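Two-finger or suction for pulling bottles out of divided bins? Testing in sim first

Posted in Grippers and Tooling by petbridge_paul

I'm putting together a small pick-and-place cell at home and I'm stuck on the gripper. The job is small bottles that live upright in divided caddies, and the arm has to lift one out and move it to a second caddy in front. I can afford one gripper this year, so I'm doing the comparison in simulation before I spend anything. So far I've built the room, the table and both bins, and I have a parallel two-finger gripper on the arm.

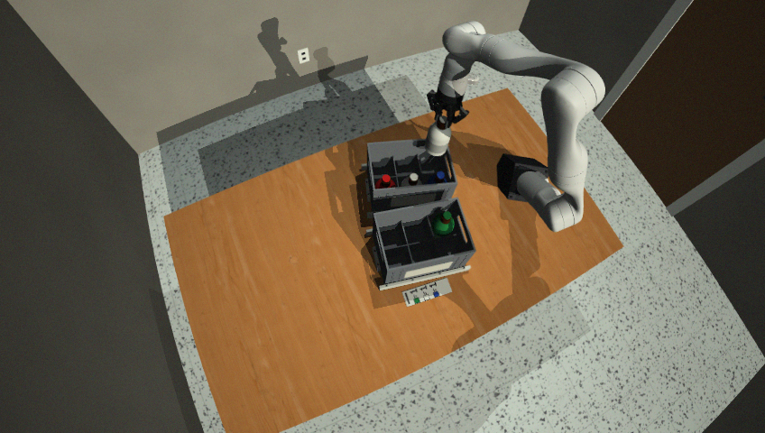 My test setup in the simulator, with red, white and blue in the back bin and green in the front one.

My worry is finger clearance. The caps only poke a little above the rim, so the fingers have to reach down beside the dividers. Would you stick with two fingers or go to a suction cup on the cap? And how many runs do I need before I believe the result?

Gregor Galbraith
Great project, and doing it in sim first will save you a lot of bent fingers! I went through the same choice for a bench at Mandham and ended up with two fingers, but only after swapping the stock fingertips for thinner ones. The stock pair was 11 mm thick and kept riding up on the dividers. With the thin tips I grab by the cap, lift straight up until the bottle clears the rim, and only then let the wrist turn.

Try your fingers closing along the divider direction first, then across it, and log both. I did 2734 simulated picks in the end (left it going overnight, couldn't help myself) and the closing direction mattered far more than grip force. Also check that green one separately — with the wider base and narrow neck it's a different grasp, and I'd take it by the neck.

Rounded caps are where I'd be careful with suction. A small bellows cup might seal on them, but most simulators are very generous about suction, so I wouldn't trust a good score there without a real cup and a real bottle.

laing_bench
two fingers. suction on round caps was a pain for me

beststead_maker
I'd say keep both in the running a bit longer. Suction needs almost no side clearance, and that's exactly your problem. Print a bottle cap, buy one cheap cup, and pull on it by hand — you'll know in 3 minutes.

On the number of runs, start with 8 per bottle position and shift the bins slightly each time. If one compartment fails more than the rest, look at the approach angle before you blame the gripper. Mine was a wrist offset I'd typed in wrong. Please post your numbers when you have them, I'd love to see how the green one does!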